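# Visiting the Lekby toy exchange

A gray plush toy in an open cardboard box, next to pink bedding.

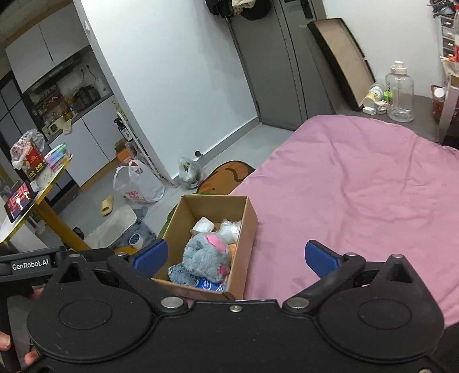
*A plush toy in a cardboard box.*

Lekby holds its exchange every July in the old school on Stolis Road. Doors open at 9:30 a.m. We got there a little after ten and parked in the field behind the gym, which costs nothing but floods when it rains.

You trade in points. Toys are priced when you hand them in, and you spend your points the same day. The desk had taken in 2,106 items by the night before, up from 498 in the first year. Entry is 30 kronor for adults and free for kids.

Board games and puzzles are in the gym. Soft toys have their own classroom upstairs, and everything there has to be washed before drop-off. The line for the stairs was slow, roughly 65 people at its worst.

Märta Eklund runs the repair table. She was sewing a seam on a rabbit when we stopped by and had a tray of spare buttons sorted by size. Repairs are free, but she closes at one.

We left with two puzzles and a Nyberg train set missing one bridge piece. The bus back to Londitz leaves from the church, and the last one is at 4:15 p.m. Coffee is cash only.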